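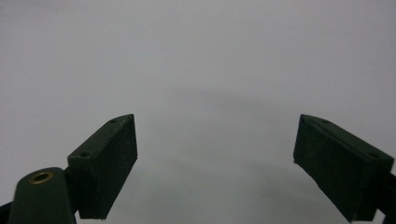 Ticket 806: booking calendar keeps showing the wrong hour

Opened by: Aslak Hedlund
Status: waiting on customer

Hi all, me again (sorry!). Our Zestari booking calendar has gone funny for the Brurnstead hall. Anyone who books a slot through the website gets a confirmation email that's an hour early, so the choir turned up at 6pm last night and found the badminton lot still in full swing. Bookings I put in myself from the office are fine, which is driving me a bit mad.

What I've tried so far:

Logged out and back in, cleared the browser, tried it on my phone as well. Same thing every time.

Checked the time zone under Settings, and it says London. I changed it to Dublin, saved, changed it back and saved again. No luck.

Made 2 test bookings under the name McKinnon, one from the website and one from the office. The website one came out an hour early, the office one was spot on.

Update, 3.40pm: found something! There's a second time zone box tucked away under Email Templates, and ours was set to "UTC, no summer time". I've switched it to London and my next test email had the right hour on it. Hooray!

Still stuck on one bit though. There are 40 confirmations already sent out for May with the wrong time on them, and I can't see a way to resend the lot in one go. Hillard hall is on the same account, so could you check theirs too while you're in there? I'm at my desk until 5pm if you want to ring.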